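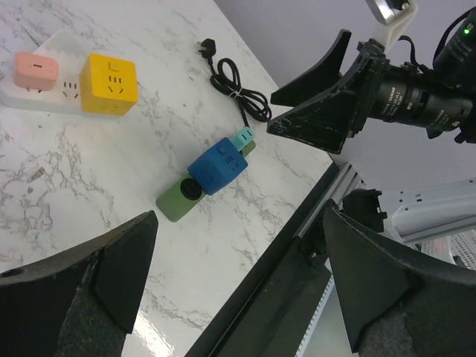
Trornness Network Status: your questions

Last updated July. We'll add to this when we get a minute.

Is the internet down or is it just me?
Check the status page first. If your exchange is green, restart the router and wait 5 minutes. Still nothing, ring the desk.

Why did so many sites vanish for Darley customers?
Routing fault. One of the networks we swap traffic with announced addresses that weren't theirs, and part of our traffic went the wrong way. More than 1000 households affected. Fixed on our side by 4 in the afternoon, other networks took a bit longer to catch up.

Was it an attack?
No sign of one. Siamak Mousavi went through the logs and it looks like a typing mistake in a filter. We've asked the other network for there write-up and will link it when it comes.

Are you blocking foreign news sites?
No. We block what a court orders us to block, and at the moment that's 3 addresses, all listed on the Legal page. If a news site won't load it may be refusing visitors from here. Some do. Not something we can change from our end.

Can I use a VPN?
Yes. Might be slower in the evening. We don't log which one you use.

What happens if the undersea cable goes?
Traffic moves to the overland route through Stemus. Email and web pages fine, video calls probably rough. We tested the switch in spring and it held, though Stemus was close to full at peak.

Do you hand over customer data to the goverment?
Only with a warrant, and Ghazal Arabzadeh reads every one before anything leaves the building. Totals go in the yearly report.

I was told I'd get a credit. Where is it?
Next bill. If it isn't there, email billing with your account number. Please don't send it twice, it puts you at the back of the queue.

Does this cover Ďurica customers?
Mostly. Same network, separate billing. Ask for Marlies Kälin.

Phone desk: 8 till 6. Press 4 for faults.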